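Gorkwood swap shelf is back, and this time it's all about drawers

I popped into the Gorkwood community room this morning meaning to stay ten minutes and came out at lunchtime with a bag full of other people's drawer trays (my own fault, I love this stuff!). The December swap has a junk drawer theme, and Loredana Longo had 18 organizers out before the coffee was even ready.

You bring one you don't use, you take one you do. Bigger pieces are $2 each if you've got nothing to trade, and the money goes toward new shelving for the back hall. Last year's swap made $200, so we're hoping to beat that.

My favorite so far is a plain square one in black, with two small compartments on the left and one long one on the right. I'm thinking batteries and tape on the small side, scissors and pens on the other.
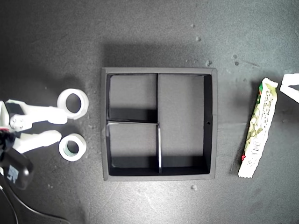
What to bring

Trays, dividers, little boxes, anything that sorts small things. Please wipe them out first, and tape any loose dividers to the bottom so they don't wander off. Manuela Monti is also after shallow trays for the sewing group on McGrath Street, so if yours is too flat for forks, she'd still love to have it.

Doors are open from 10 a.m. until 3 p.m. all through the month, and you can leave things in the blue bin by the entrance if you're just passing. I'll be back tomorrow with a cutlery tray I've been tripping over since spring!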